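Boychuk to open photo print studio and gallery in Winville

Photographers in Winville will have a place to print, frame and show their own work when Boychuk opens its new studio on Mill Street in November. The company, which has run a camera shop and repair counter in Stevcombe for years, has taken over the former shoe store next to the post office and is fitting it out as a print studio with a small gallery at the front.

The Stevcombe shop will stay open. Repairs will still be handled there, and customers in Winville will be able to drop off cameras and lenses at the new counter and collect them from the same place once the work is done.

The gallery has room for 51 framed prints. It will be used for group shows that change every two months, with work chosen from open calls. The first show is titled Near Home and is open to anyone who lives in Winville or Stevcombe. Each photographer may send in up to three pictures, in color or black and white, taken within walking distance of their own front door. Phone pictures are accepted on the same terms as pictures from any other camera, as long as the file is large enough to print at the gallery's standard size.

There is no fee to enter. Photographers whose pictures are chosen will be asked to pay $10 a picture toward the cost of printing, and they keep the print when the show comes down. Framing is covered by Boychuk for the length of the show. Anyone who wants to keep the frame as well can buy it at the counter.
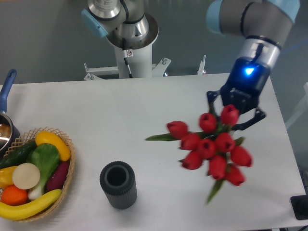 Red tulips held above a white table, with a basket of artificial fruit and vegetables on it.

The back half of the building will hold the printing equipment, a cutting table and a long bench where customers can look over test prints. Large prints will be made by the staff. Smaller ones can be made by customers themselves after a short introduction to the equipment, which is free and takes place every Wednesday evening. Booking is needed, as there is only space for a small group each time.

Wiletti, the local photography club, will hold its meetings at the studio from November on. The club has been meeting in the library basement, where the low ceiling made it hard to set up lights and the projector had to be packed away at the end of each session. Under the agreement with Boychuk, the club gets the use of the gallery room two evenings a month in return for helping to hang and take down the shows.

Membership of Wiletti stays at the same price. The club's beginner course will also move to the new address. It covers exposure, focus, simple lighting and basic editing, and it ends with each person choosing one picture to print at full size. The next course is already full, but names are being taken for the one after it. People who do not have a camera can borrow one from the club for the length of the course.

The club's yearly print exchange will be held at the studio too. Members bring a print in a plain envelope, put it on the pile and take another one home. It has been open to members only in the past, but this time the club will let non-members join in if they bring a print of their own – unframed and no larger than a sheet of letter paper.

Some of the work on the building is still to be finished. The front windows have been replaced and the walls have had their first coat of paint, while the hanging rails and the gallery lights are due to go in over the next few weeks. The lights were picked for even color across the wall, and they can be dimmed for shows that include older prints or prints on loan.

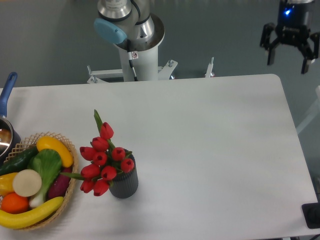 How do I send in pictures for the first show?
Pictures can be brought on a memory card or USB drive to the Boychuk counter in Stevcombe, or uploaded through the entry form on the company's website. Each file should be named with the photographer's last name and a short title. Prints are not accepted at this stage.

Entries for Near Home close at 5 p.m. on the last Friday before the studio opens. The pictures will be picked by two members of Wiletti and one person from Boychuk, who will look at them without seeing the names. Everyone who enters will get an answer by email, whether or not a picture is chosen.

The studio will be open Tuesday through Saturday, with late hours on the evenings when the club meets. Street parking on Mill Street is limited to two hours during the day, but the lot behind the post office is free after 6 p.m. The entrance from the lot has a ramp, and the gallery, counter and restrooms are all on the ground floor.

Prices for printing and framing will be posted at both locations before the opening. Students with a school ID will get a lower rate on small prints.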